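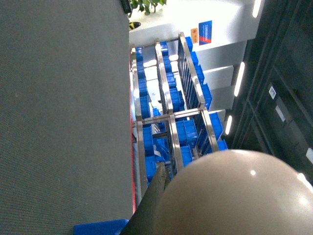 How to sort out a small parts room before the August rush

Quick version, because I've got orders waiting. We did ours over two evenings and it's held up fine so far. The Heddale shop did the same thing later with fewer shelves.

1. Empty one bay at a time. Not the whole room. We tried the whole room once and couldn't find the 80 mm bolts until after lunch.

2. Throw out the mystery bits. If you can't name it in a few seconds it goes in one "don't know" bin. One bin only -- when it's full, start tossing.

3. Group by job, not by size. Hinges with hinge screws. Hose clips with hose. Leszek Pawlak set up the old Siretti stockroom by size and people walked back and forth all day. He says so himself.

4. Sweep as you go. Bottom shelf first, then the floor under it. Dust gets into open bins and then its on everything you ship.

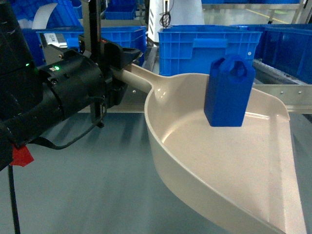 LABELS & BIN NUMBERS

5. Number the bins before you name them. Numbers don't change, contents do. Ours go row letter then number, so C7, C8 and so on. Big print. Readable from the door if you can manage it.

6. Tape the label on the front lip, never the lid. Lids wander.

7. Write a reorder line inside each bin. Marker is fine. When stock drops below the line, the card goes in the tray by the phone. We use Arkudance for the actual ordering but a notebook works too.

8. Heavy stuff at waist hight. Light stuff up top. Anything over 17 kilos on the floor level, no exceptions, backs are expensive. 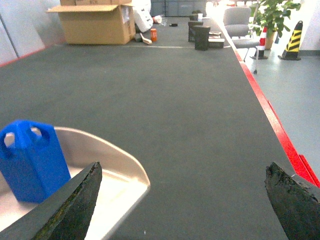 9. Keep one table clear for packing

Whatever lands there by end of day gets put back or binned. Scales at one end, tape and knife at the other. Takes about ten minutes if you do it daily, much longer if you dont.

10. Walk it with someone new

Hand them a pick list, say nothing, watch where they get stuck. Fix those labels first. Dow street crew got lost at row F every time -- the letter looked like an E. Reprinted it, done.

Label template is on the downloads page, the A4 one prints a bit off so use Letter.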